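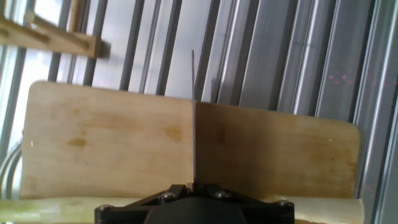

[제작기] 공방 로봇팔에 가는 봉 하나 달아서 나무판 더듬게 하는 중입니다 (손목 카메라 시점)

게시판: 자작 로봇 / 자동화
글쓴이: 톱밥먹는팔
2026년 1월 20일 화요일

안녕하세요, 눈팅만 하다가 드디어 글을 씁니다! 공유공방 Vuditz에서 주말마다 팔 하나 붙들고 사는 사람입니다. 팔 이름은 Kowalchuk이고요, 이름은 제가 지은 게 아니라 먼저 만들던 분이 베이스판에 새겨놓으셔서 그대로 부릅니다.

하려는 건 간단합니다. 판재를 대충 세워놓으면 팔이 봉 끝으로 여기저기 살짝 눌러보고 판이 어디에 어떤 각도로 서 있는지 알아내는 거예요. 그걸 알면 다음 단계로 사포질이든 오일 바르기든 시킬 수 있으니까요. 카메라만으로 해보려고 12월 내내 매달렸는데 나뭇결이랑 얼룩에 자꾸 속아서, 그럼 만져보게 하자! 로 방향을 틀었습니다.

지금 구성입니다.

- 손목 끝에 검은 마운트, 윗면에서 육각 나사로 고정
- 가운데 홈에 회색 금속봉, 굵기 3mm
- 마운트와 봉 합쳐서 47g
- 팔이 버티는 한계는 700g 정도라 무게는 한참 남음
- 힘 센서 없음, 관절 모터 전류만 보고 닿았는지 판단
- 점 찍는 순서랑 평면 맞추는 건 Skinirus라는 제 스크립트 (이름은 제발 묻지 말아주세요)

판은 뒤에 있는 밝은 색 나무판이고 앞에 나무 롤러가 가로로 누워 있습니다. 윗변이 왼쪽으로 갈수록 높은데 일부러 그렇게 뒀어요. 똑바로 세워놓고 똑바르다고 답하는 프로그램은 저도 짤 수 있거든요 ㅎㅎ

지금까지 되는 것: 판 한가운데 부근은 몇 번을 다시 재도 거의 같은 값이 나옵니다. 처음 숫자가 겹쳐 나왔을 때 공방에서 소리 질렀어요.

안 되는 것: 판 위쪽으로 갈수록 값이 춤을 춥니다. 모서리 둥근 쪽은 더 심하고요. 봉이 휘는 건지, 판이 밀리는 건지, 전류 판단이 늦는 건지 모르겠습니다. 고수님들 의견 부탁드려요. 혼나도 좋습니다!

댓글

감속기덕후
오 재밌는 거 하시네요. 근데 첫눈에 봉이 너무 길고 가늡니다. 굵기 3mm에 저 길이면 옆으로 힘 받을 때 당연히 휘죠. 전류로 접촉 판단하면 모터가 이미 꽤 밀고 난 다음에 알아차리는 건데, 그 사이에 봉이 스프링 노릇을 다 합니다. 절반으로 자르세요. 그거 하나로 반은 해결된다고 봅니다.

톱밥먹는팔 (글쓴이)
@감속기덕후 자르면 마운트 모서리가 먼저 닿아요 ㅠㅠ 마운트가 아래로 갈수록 넓게 퍼지는 모양이라 판에 비스듬히 들어가면 봉보다 옆구리가 먼저 박을 것 같아서 길게 뺐습니다.

감속기덕후
그럼 마운트를 좁게 다시 뽑으셔야죠. 문제 있는 부품 피하려고 다른 부품을 약하게 만든 셈이잖아요.

Thắng_Dương
저는 반대 의견입니다. 휘는 게 나쁜 게 아니에요. 얼마나 휘는지 알면 그게 센서입니다. 저희 집 차고에 있는 팔은 일부러 더 낭창한 봉을 씁니다. 단단한 봉으로 딱딱한 걸 찍으면 전류가 확 튀어서 감속기만 상해요. 나무판이면 찍힌 자국도 남고요. 무른 나무는 콕콕 박힙니다.

감속기덕후
@Thắng_Dương 휘는 양을 알려면 힘을 알아야 하는데 힘 센서가 없다잖아요. 전류로는 그 정도 분해능 안 나옵니다. 마찰에 다 묻혀요.

Thắng_Dương
마찰은 천천히 움직이면서 양방향으로 재면 꽤 걷어낼 수 있습니다. 해보고 드리는 말씀이에요.

감속기덕후
천천히 움직이면 정지마찰 때문에 더 지저분해지는데요...

Thắng_Dương
그래서 아주 천천히 말고 적당히 천천히요 ㅋㅋ 언제 로그 올려드릴게요.

목공은취미
로봇은 모르고 나무만 아는 사람입니다. 판이 밀리는지부터 확인해보시면 어떨까요? 판이 위쪽은 안 잡혀 있고 아래만 받쳐져 있으면 윗부분 누를 때 뒤로 넘어가려고 합니다. 손가락으로 위아래 한 번씩 눌러보면 바로 느껴져요. 그리고 앞에 누운 게 롤러면 굴러다닐 수도 있으니 그것도 봐야 하고요.

톱밥먹는팔 (글쓴이)
@목공은취미 아... 저 그걸 한 번도 안 해봤어요. 코드만 일주일을 들여다봤는데 손가락으로 눌러볼 생각을 못 했습니다. 오늘 저녁에 가서 해볼게요!!

Clementina_B
안녕하세요, Clementina Bettencourt입니다. 한국어가 서툴러도 이해해주세요. 저는 Prova라는 보정 도구를 취미로 만듭니다. 질문이 두 가지 있습니다.

첫째, 봉 끝의 위치를 어떻게 보정했나요? 도면의 치수를 그대로 넣었나요, 한 점을 여러 자세로 찍어서 계산했나요?

둘째, 판 위쪽을 찍을 때 손목의 각도가 바뀌나요? 만약 바뀐다면, 봉 끝 보정이 조금만 틀려도 오차가 위쪽에서 커집니다. 봉이 휘는 것과 아주 비슷하게 보입니다. 가운데가 잘 맞는 것은 거기서 손목 각도가 항상 같기 때문일 수 있습니다.

톱밥먹는팔 (글쓴이)
@Clementina_B 한국어 너무 잘하시는데요! 첫째는... 캘리퍼스로 재서 넣었습니다 (부끄). 둘째는, 바뀝니다. 아래쪽이랑 가운데는 같은 자세로 닿는데 위쪽은 팔이 모자라서 손목을 꺾어요. 와 이거 진짜 범인일 수도 있겠는데요?

Clementina_B
범인 후보입니다 :) 바닥에 뾰족한 것을 하나 고정하세요. 봉 끝을 거기에 맞추고 손목 자세를 바꿔서 다시 맞추고, 이것을 반복하세요. 저는 보통 17개 자세를 씁니다. 적게 해도 되지만 자세가 서로 많이 달라야 합니다. 비슷한 자세만 모으면 계산은 예쁘게 나오는데 답이 틀립니다.

감속기덕후
이건 동의. 봉 길이 얘기는 안 물러섭니다만 봉 끝 보정이 먼저인 건 맞네요.

납땜연기
뒤에 있는 알루미늄 프로파일에 분홍색 점들 뭉쳐 있는 거 저만 보이나요? 판 오른쪽 윗변 바로 위에요. 뎁스 카메라 패턴 같은데, 켜놓고 쓰시는 거예요?

톱밥먹는팔 (글쓴이)
@납땜연기 눈 좋으시네요! 평면 계산에는 카메라 값을 하나도 안 넣고 있습니다. 봉으로만 가고 있어요. 점이 어디서 오는 건지는 저도 하나씩 꺼보면서 확인해야 할 것 같아요.

납땜연기
거리 카메라를 나중에라도 섞을 생각이면 뒤 배경부터 가리세요. 홈 파인 프로파일은 반사가 제멋대로라 거리값에 구멍이 숭숭 납니다. 왼쪽은 창문이 훤하고 오른쪽은 번쩍거리는 은색이고, 비전 하는 사람 울리기 딱 좋은 조합이네요 ㅋㅋㅋ 검은 천 하나 걸면 됩니다.

Traian_Ursu
천까지 필요 없고 시간대만 바꿔도 됩니다. 창이 왼쪽에만 있으면 해 진 다음에 작업하세요. 저는 밤에만 합니다.

납땜연기
밤에만 되는 로봇은 좀...

Traian_Ursu
왜요, 저희 로봇은 야행성이라고 소개하는데요.

납땜연기
ㅋㅋㅋㅋ 그래도 천 거세요.

Tài_Ung
카메라 포기하기엔 아까운데요. 저는 만지는 것과 보는 것을 같이 쓰자는 쪽입니다. 카메라로 윗변을 대충 찾고, 거기서 조금 안쪽부터 찍으면 허공을 찌르는 일이 줄어요. 얼룩에 속는다고 하셨는데 혹시 밝기 경계로 찾으셨나요? 판 왼쪽이 밝고 오른쪽은 주황빛 도는 갈색으로 어두워서, 밝기 하나로 자르면 판이 두 장으로 나올 것 같습니다.

톱밥먹는팔 (글쓴이)
@Tài_Ung 소름. 진짜로 두 장 나왔어요. 게다가 봉이 가운데를 세로로 가르고 있으니까 프로그램이 아주 당당하게 판 둘이라고 하더라고요. 왼쪽에 갈색 얼룩이랑 봉 옆 호박색 얼룩은 구멍으로 잡고요. 그날 카메라에 정이 떨어졌습니다 ㅎㅎ

Tài_Ung
봉은 손목 카메라에서 늘 같은 자리에 보일 테니 마스크 한 장 그려서 빼면 됩니다. 마운트도 같이 빼시고요. 영역 말고 윗변 직선만 찾으세요. 오른쪽 위 모서리가 둥그니까 거기는 직선 맞출 때 버리고요.

톱밥먹는팔 (글쓴이)
마스크! 왜 그 생각을 못 했지. 이따 바로 해봅니다.

감속기덕후
단, 봉이 휘면 마스크 밖으로 나옵니다. 그러니까 봉을 자르...

Thắng_Dương
휘어서 마스크 밖으로 나온 만큼 재면 그게 힘 센서라니까요! 카메라가 이미 손목에 있는데 얼마나 좋아요. 봉 끝이 영상에서 얼마나 움직이는지만 보면 됩니다. 공짜 센서예요.

감속기덕후
...그건 좀 괜찮은데? 근데 판 쪽으로 눌리면 봉이 카메라에서 멀어지는 방향으로 휘지 않나요. 옆으로 휘는 건 잘 보여도 앞뒤는 화면에서 거의 안 움직일 텐데.

Thắng_Dương
아 그건 그렇네요. 끝에 점을 하나 칠해서 크기 변화로 보는 건... 저 굵기면 무리고. 카메라를 조금 기울여 달면?

Clementina_B
카메라를 기울이면 카메라 보정도 다시 해야 합니다. 나쁜 생각은 아닙니다. 하지만 먼저 봉 끝 보정을 하세요. 순서가 중요합니다.

톱밥먹는팔 (글쓴이)
다녀왔습니다!! 결과 보고드립니다.

목공은취미님 말씀대로 손가락으로 눌러봤는데요. 위쪽은 확실히 뒤로 밀립니다. 아래는 꿈쩍도 안 하고요. 그것도 모르고 필터를 이것저것 바꿔 끼우고 있었네요. 판 뒤에 각목 하나 대고 클램프로 물렸더니 위쪽 값이 눈에 띄게 얌전해졌습니다. 완전히 잡힌 건 아니고, 춤추던 게 어깨만 들썩이는 수준이요.

Clementina님 방법은 송곳을 거꾸로 바이스에 물려놓고 했습니다. 열일곱 자세 다 채우고 싶었는데 아홉 번째쯤에서 공방 문 닫을 시간이 되어서 일단 거기까지. 그래도 캘리퍼스 값이랑 꽤 차이가 났어요. 길이보다 옆 방향이 틀어져 있었습니다. 봉이 홈에 살짝 기울어 꽂혀 있었나 봅니다. 눈으로는 수직이었는데!

목공은취미
오 다행입니다. 각목은 되도록 마른 걸로 쓰세요. 공방에 굴러다니는 거 젖은 놈 대면 며칠 지나 휘어서 또 판을 밉니다.

톱밥먹는팔 (글쓴이)
앗 그냥 제일 가까이 있는 거 집어왔는데... 바꾸겠습니다.

Clementina_B
좋은 소식입니다! 옆 방향 오차는 손목을 돌려보면 쉽게 확인할 수 있습니다. 손목만 돌릴 때 봉 끝이 원을 그리면 기울어 있는 것입니다. 나머지 자세도 꼭 채우세요. 그리고 데이터를 주시면 Prova에 넣어서 비교해보고 싶습니다.

톱밥먹는팔 (글쓴이)
드리고말고요! 파일 형식이 제멋대로인데 괜찮으시면 쪽지로 보내드릴게요. 첫 줄에 헤더 있고 각도는 도 단위입니다. (라디안 아님 주의. 저도 한 번 당했습니다)

감속기덕후
홈에 기울어 꽂혔으면 고정 방식부터 보세요. 봉을 홈에 끼우기만 한 거면 찍을 때마다 자리가 조금씩 바뀝니다. 그러면 보정해봐야 그날만 맞아요. 옆에서 무두볼트로 눌러주든가 콜릿을 쓰든가.

톱밥먹는팔 (글쓴이)
끼우고 순간접착제 한 방울입니다...

감속기덕후
아이고.

Đạt_Quách
소형 드릴용 콜릿 추천합니다. 3mm짜리 흔하고 가벼워요. 저는 마운트를 출력할 때 콜릿 너트 자리를 아예 파서 넣었습니다. 봉 부러져도 금방 갈아 끼웁니다. 도면 필요하시면 말씀하세요, 치수만 맞춰서 고치면 될 겁니다.

톱밥먹는팔 (글쓴이)
@Đạt_Quách 필요합니다!!! 나사 구멍 간격은 재서 쪽지 드릴게요. 이왕 새로 뽑는 김에 마운트도 좁게 바꿔보겠습니다. 감속기덕후님 승리인가요 이거.

감속기덕후
봉까지 자르셔야 승리죠.

Thắng_Dương
자르지 마세요. 콜릿이면 긴 거 짧은 거 둘 다 꽂아보고 비교할 수 있잖아요. 같은 판, 같은 점, 봉만 바꿔서. 저는 긴 쪽에 커피 겁니다.

감속기덕후
짧은 쪽에 커피 받고 케이크 추가요.

납땜연기
저는 검은 천에 걸겠습니다.

Traian_Ursu
밤에 재세요.

톱밥먹는팔 (글쓴이)
ㅋㅋㅋㅋ 다들 감사합니다. 다음 주말에 할 일: 각목 마른 걸로 교체, 봉 끝 보정 나머지 자세, Đạt님 콜릿 마운트 출력, 마스크 그려서 윗변 찾기, 긴 봉 짧은 봉 비교. 비교할 때 판은 계속 기울여 두고 하겠습니다. 이거 적고 나니까 벌써 공방 가고 싶네요!

지나가던학생
질문 있습니다. 전류로 접촉 판단하는 기준값은 어떻게 정하셨나요? 저도 비슷한 거 하는데 팔을 뻗은 자세에서는 닿지도 않았는데 자꾸 닿았다고 나와요.

톱밥먹는팔 (글쓴이)
@지나가던학생 절대값으로 하면 저도 그랬어요! 뻗은 자세에서는 팔 무게 때문에 기본 전류가 높거든요. 그래서 찌르기 시작하기 직전에 잠깐 멈춰서 그때 값을 기준으로 잡고, 거기서 얼마나 올라갔나만 봅니다. 멈추는 시간을 너무 짧게 하면 팔이 아직 흔들려서 기준이 엉망이 되니까 넉넉히 주세요.

Thắng_Dương
거기에 덧붙이면, 기준값을 빈 공간에서 같은 궤적으로 한 번 움직이면서 미리 따두는 방법도 있습니다. 번거롭지만 속도 때문에 생기는 전류까지 빠져요.

지나가던학생
오 직전에 멈추는 거부터 해볼게요. 감사합니다!

목공은취미
그런데 이거 다 되면 사포질 시키실 거라고 하셨죠? 둥근 모서리는 결 방향이 바뀌는 자리라 사람이 해도 까다롭습니다. 시작하시면 그때 또 불러주세요. 그건 제가 할 말이 많습니다.

톱밥먹는팔 (글쓴이)
꼭 부르겠습니다! 새 글로 올릴게요.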